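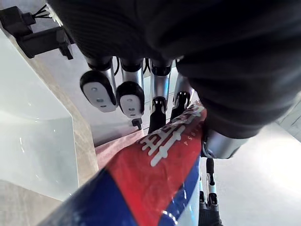

Page last changed: August 28, 2018

Speaker notes, "What the hand costs after you've bought the hand"
Talk for the Doddale small shops meetup. Slot is 25 minutes plus questions. Slides are mostly pictures so these notes are the talk.

SLIDE 1. Leave the picture up while people sit down. Don't start talking over the chairs.

Hi everybody. I'm the person at Kashindye who gets to fill in the purchase forms, so if you came for control theory you want the other room (it's a good talk, I read the abstract, go if you like!). I'm going to talk about money and calendars. How we planned for a pair of robot hands, what we forgot to put in the budget, and what I'd write on the form if I were starting over.

Point at the slide. Look at how much there is in it besides fingers. There's the fabric over the back of the hand, the white pads on the fingertips, the thin cables between the fingers, the connector up in the corner with its bundle of wires. Every one of those was a line on somebody's quote or should have been. Ours had one line. It said "hand."

SLIDE 2. The first budget.

Tell the story of the April meeting. I had one page. Danai Nikolaidis read it, turned it over to see if there was something on the back, and asked me what happens when a fingertip wears out. I said we'd order another one. She asked from where, how long, and out of which account. I had none of those.

So we went back and split the thing up. What we ended up with:

Purchase, meaning the hands and whatever arrives in the box.
Wear parts: tips, pads, covers, cables.
Fitting out, which is mounts, table, power, and getting wires from A to B.
Things to pick up. Yes, really. More on this in a minute.
People's time. Leave this one in even when your boss says it's already paid for.

Pause here, people will want to write the list down.

SLIDE 3. Wear parts.

The quote from Ziston listed a spares kit at $899 and marked it optional. I crossed it out. I was proud of myself for about a week. Then I priced the same parts one at a time, with shipping on every order, and put the kit back in so fast I nearly tore the paper.

What I ask a supplier now, before I ask about price: which parts do you expect me to replace, can I do it on my own bench, and how many days does it take to get one? Write down the answer in days. Ziston told us 41 for a fingertip with a sensor pad. Forty-one days is a long time to have a very nice hand sitting on a shelf! That one number changed our plan more than any price did. We moved two pads out of the "later" pile and into the first order.

(If somebody asks whether Ziston is slow: Fladeo quoted us less time and a higher price. I don't have a favorite. Move on.)

SLIDE 4. Cables and covers.

Short slide. Cables cross joints and joints move. Budget for cables. Same with fabric covers — they bunch up, they rub, they're cheap, buy more than one. Ask if the cover comes off without unplugging anything. I didn't ask.

SLIDE 5. Things to pick up.

Go back to the first picture for this one. The hand has hold of a long glossy package, red on top with blue down the side and big white lettering. That's the kind of object I mean. Real packaging, shiny, slippery-looking, a shape somebody designed for a store shelf and not for a robot.

We set aside $300 for objects and I got teased for it. Philomena Ametepe told me I was putting groceries on a capital request. But boxes get crushed and corners go soft, and then you're testing with a different object than the one you started with, so you need fresh ones. Buy several of the same thing on the same day. Keep one back that nobody touches. I would double that line next time and let them tease me.

SLIDE 6. One hand or two?

We went with two. The second hand costs nearly as much as the first, suppliers don't get sentimental about it. What you do save on is the fitting out: one table, one set of tools, one person learning how it all comes apart. What you don't save on is wear parts. Check left and right before you order. Some of the bits swap across and some don't, and the catalog won't always say which.

SLIDE 7. The total for everything that wasn't a hand.

Let them guess first. It came to $3,146 for year one, with the kit, the extra pads, the covers, the cables, the mounts and the groceries. People's time is separate and I'm not putting it on a slide with my manager in the room.

I'm not saying yours will match. Ours is a small setup and we already had a table. But if your extra lines add up to zero, something's missing.

SLIDE 8. What I'd do differently.

Ask for lead times before prices.
Order spares with the hands, on the same form. A second form took us longer to get signed than the first.
Put a review on the calendar halfway through the year and bring the real receipts.
Have a Danai read it.

Questions. If it's quiet, ask who here has a line for spares, hands up. Copies of the blank form are on the chair by the door. Bring tape for the adapter, it falls out of that projector.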